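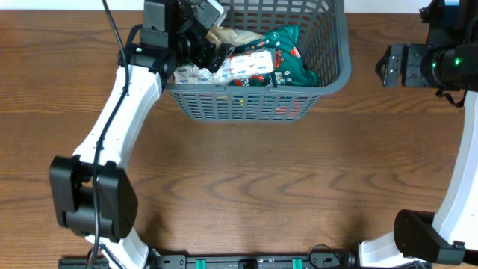 Shrinking packets: does complaining do anything?

Household Budget > Groceries
Thread started October 15, 2021

marlies_f
I've been keeping a grocery spreadsheet for a few years and my latest row has annoyed me. Kirnwood crackers, the big family packet, used to be 422 grams. The one I bought this morning is 400. Same price, same colours, and a new sticker saying "fresh new look". I wrote to them back in May about their biscuits and got a form letter thanking me for my passion for the brand. I have no passion for the brand. I want to know where my 22 grams went.
Has anyone ever had a result from complaining, or should I save my typing?

cordial_and_lime
A result, yes. They sent me a voucher. It was for the same shrunken product, so make of that what you will.

Natanael D
I'm going to be the unpopular one. Ingredients go up, freight goes up, wages go up (and so they should). They can raise the price or shrink the packet. Everybody says they'd sooner have the price rise, then the price rises and they buy the other brand. The companies have worked out what we really do.

marlies_f
Then print it on the front. "Now 22 grams less." If it's so reasonable they won't mind saying so.

Natanael D
The weight is on the front. It's the law.

marlies_f
In letters the size of an ant, yes.

jw_serkow
I used to do shelf tickets at a supermarket in Serkow, and the unit price on the ticket does this job already. Price per 100 grams. It goes up when the packet shrinks. I'd guess one customer in a hundred looked at it, and that one usually wanted to tell me it was wrong.

Luana B.
Was it wrong?

jw_serkow
Sometimes! Specials were the worst. The special would go up and the unit price underneath would still be the old one. And you'd get one brand of dishwasher tablets priced per tablet and the one beside it priced per 100 grams, so good luck comparing.

Luana B.
This is my problem with unit pricing as the answer to everything. It's fine for flour and rice. Toilet paper is per 100 sheets, and who's checking the size of the sheet? I measured one roll against an older one from the back of the cupboard and the sheets were narrower. The unit price hadn't moved at all.

cordial_and_lime
You measured your toilet paper?

Luana B.
With a ruler. I'm not sorry.

grumpy_in_the_hills
Can I put in a word against the spreadsheet? I kept one for 11 months. I knew the price of everything and my grocery bill didn't budge, because I still bought the same stuff. What cut it was going to the shops less often. Every extra trip for milk came home with chips and a magazine.

marlies_f
I don't keep it to save money, to be fair. I keep it so that when someone tells me "prices have barely changed" I can go and look.

grumpy_in_the_hills
And has it made you any happier?

marlies_f
No.

Nuria G
Has anyone tried that Fliltov app, the one that's meant to warn you when a product gets smaller? My sister swears by it. I had it on my phone for a fortnight. It warned me about two things, neither of which I buy, and then asked whether I'd like to see offers from its partners. I'd love to know who the partners are.

jw_serkow
I'd bet on the people who make the crackers.

Natanael D
That's a guess with nothing behind it. It's a free app, it has to be paid for somehow.

Nuria G
Sure, but I'm allowed to be wary of a watchdog that gets fed by the burglar. It's deleted now anyway.

Luana B.
Back to the original question. I've complained four times and the only reply worth having came from Cordeiro, the tinned tomato people. A real person rang me and said yes, the tin is smaller, the old size was costing them too much, sorry. I still buy their tomatoes. I didn't get a cent out of it, but it was a straight answer.

cordial_and_lime
So they shrank the tin, kept the price, and kept you as a customer with one phone call. That's cheaper than a voucher.

Luana B.
Well, when you put it like that.

marlies_f
I've written to Kirnwood again. This time I asked one question only: who decided on 400 grams, and when. No adjectives. I'll post whatever comes back.

Natanael D
Prediction: "Thank you for reaching out, we value your feedback."

grumpy_in_the_hills
Prediction: voucher.

marlies_f
Auto-reply has just landed. "We aim to respond within 2 weeks." The one in May said five working days, so I'll add that to the spreadsheet too.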